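Wire basket and clear tray on the side walls of a small packing nook: cable ties or something sturdier?

Posted in: Small Spaces & Storage
1,263 views

tejada_makes

Hi all, long time reader, and I finally have something to ask. I sell handmade soap out of my spare room (tiny outfit, I call it Halura) and I've been redoing the spot where I box orders. It's basically a three-sided booth made of silver aluminum beams with panels in between. I papered the walls myself in July with a lavender-gray print, big darker gray leaves and stems all over it, and I love it way more than a packing nook deserves.

The floor of the booth is the part you build the box on, and it's a glossy dark red marble pattern with white veins. Gorgeous, shows every speck of dust, I wipe it constantly.

So the storage. I didn't want anything standing on the floor because the flat boxes need all the room they can get, so everything went up on the sides. The left wall has a long clear plastic tray with a dark green mat in the bottom, and the right wall has a white wire mesh basket held to the aluminum with white cable ties.
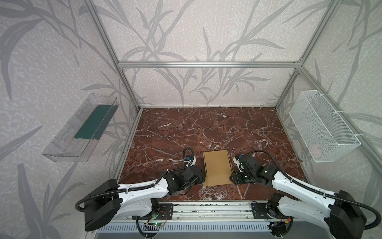
The plan is tissue paper and thank you cards in the basket and the heavy stuff (tape rolls, scissors, a stapler I'm weirdly attached to) in the tray. Before I load it all up, I'd love to hear from people who've lived with a setup like this. Will cable ties hold a basket long term or am I going to hear a crash at 2 in the morning? And does it make sense to have the heavy things on the left? I'm right-handed, and I keep going back and forth on it. I don't want to drill into the wallpaper if I can possibly help it, matching that pattern again would be a nightmare.

Oh, and I do almost all of this in the evening after dinner, so anything that makes it quicker is welcome!

stidadwood

Love the wallpaper! I'd never have thought of putting leaves like that in a packing corner and now I want to redo mine.

Cable ties are fine for tissue and cards. I've had a mesh basket of bubble mailers up on ties for two years and it hasn't budged. What I'd watch is the rim. When you load one end more than the other the basket wants to tip, and all the pull lands on a single tie. Put one at each end of the rim, one in the middle, and then a couple lower down through the mesh so the bottom can't swing out when you grab something. Pull them snug but don't crank them until the wire bends (ask me how I know). Snip the tails flush too, or you'll scratch the back of your hand every single time you reach in.

If you want to go a step up, your beams might have a slot running along them, lots of that aluminum does. Then you can get nuts that slide into the slot and bolt a little hook or bracket on, no drilling anywhere near your paper. Measure the slot before you order though, they come in different widths and the wrong ones are useless. I have a whole jar of wrong ones.

On left versus right, I'd swap your plan. I'm right-handed as well and I hold the flaps down with my left while my right goes for the tape, so the tape lives on the right. When it was on the left I was forever letting go of the box and having the flaps pop up. You'd want the sturdier mounting on that side then, so that's your excuse to get the brackets. Cards and tissue can go on the green mat, they'll stay cleaner in a solid tray anyway, and small cards won't poke through like they do with mesh.

Try it for a week with the stuff just sitting there before you commit. Fold a flat box, tape the bottom, fill it, close it, and notice which hand is empty each time.

kokberg65

just use more zip ties. i have a shoe rack on the garage wall held with nothing but zip ties, been up forever

only thing is get the black ones if there's sun coming in, my white ones went brittle by a window and snapped. dont know if that matters where you are

tejada_makes

Thank you both, this is so helpful! No window on that side, so I think I'm safe with white, and they look nicer with the basket anyway. I hadn't thought at all about which hand is free. I just tried miming it at the kitchen table with a cereal box and yep, right hand goes for the tape every time, so stidadwood wins that one.

I'm going to check the beams for a slot tonight and see whether brackets are an option. If they are I'll move the tape over and put the cards on the mat. I have 93 orders to box before the craft fair, so I'll get plenty of practice. Will report back if anything falls down.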